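Fundthorpe Block Store: Sorting Gallery

Introduction

The block store at Fundthorpe holds the loose building stock for the Golob and Follasow play sets. Stock arrives mixed and is divided by color first, then by size. Each color goes into its own open container, and the containers stay open until the count sheet is signed. The sorting area has 26 container positions on two benches. The entries on this page follow the order of the work, from the mixed stock to the filled container. Captions give the stage and the point to check.

Stage 1. Color separation

Red and orange stock is treated as one class. The two shades vary between batches, and splitting them produced too many borderline pieces. Yellow, green and natural stock each have a class of their own. A piece with two colors goes to the class of its largest face.

Stage 2. Container fill

Red-orange class in a blue container, mixed sizes, with one pale piece also in the container. Count for the class: 13. The pale piece is entered under strays and left out of the class total.
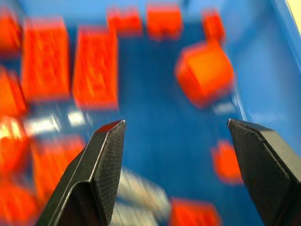
Troels Ravn would rather see strays pulled before the count than after it, on the grounds that a pale piece in a red class gets counted by anyone working quickly. He also asks for long blocks to be kept apart from short ones at this stage, as the Ilard sheets list them on separate lines.

Both points were discussed in November. Strays are still recorded at the count, so that the sheet shows which class they were found in. Long and short blocks are now entered on separate lines, but they share a container until stage 3.

Stage 3. Size grading

Blocks are graded by their longest side. Pieces that fall between two grades go down to the smaller one. Chipped corners are accepted if the block still stands on every face. Split blocks are rejected and written off on the back of the sheet.

Stage 4. Bagging

Graded stock is bagged in lots of 17 and labeled with class, grade and bench number. A full crate takes 400 blocks. Short lots are held back and topped up from the next delivery. Lots are not mixed across classes to fill a bag.

Sheet codes

R: red and orange
Y: yellow
G: green
N: natural
S: stray, any color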